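Zelden moves packing staff to new tasks

Hallasberg, 2022-06-08

The parts supplier Zelden has put robot arms to work in its packing hall in Hallasberg. The arms were delivered by Vemby in April and take over the lifting of small parts into trays. The 55 employees in the hall keep their jobs, the company says, but the night shift is ended and 2 of the old packing lines are closed. Staff now prepare the orders and check the trays. Some of them miss the old rhythm, others are glad that their shoulders hurt less. 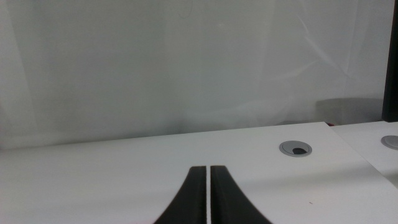 Gripper fingers over a white worktable.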